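Search this blog Go

The night the left arm wouldn't let go

I've been itching to write this one up! We had our first proper fault on the two-arm table, and I learned more from it in 20 minutes than I did in all of September.
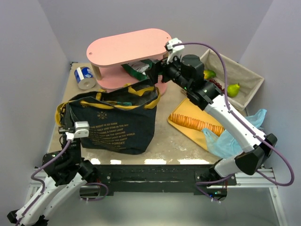 Our packing routine, which Oanh Thân named Nudar, has both arms working at once, and I love watching it. What I'd never thought hard about was the cabling. Look at the purple cable on the right arm, how wide it swings out past the side of the table. Any slack like that can snag, and at 6 pm the left one did. The arm stalled, and its gripper stayed clamped.
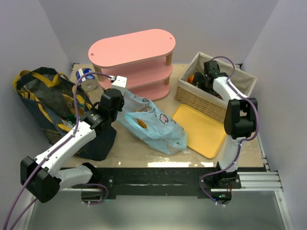

Oanh hit the stop button (good reflexes!) and we read the log before touching anything. The left arm had thrown a torque fault, but the right one had carried on for 2 seconds because our stop signal only went to one controller. That scared me a bit. With one arm stretched over the bag and the other down inside the basket, they're both well within reach of your hands.
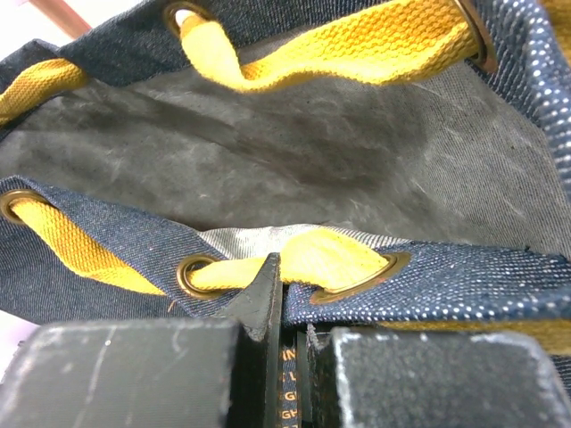

So now one button drops both arms, and we've tested it 40 times without a miss. I also re-tied the cables closer to the elbows. Next job is a softer grip limit, and I can't wait to try it!

Recent posts
Kavier gets new bearings
Hedvika Vondráček's wiring tips
Packing fruit, round two

Contact | © Odska Bench Notes | Back to top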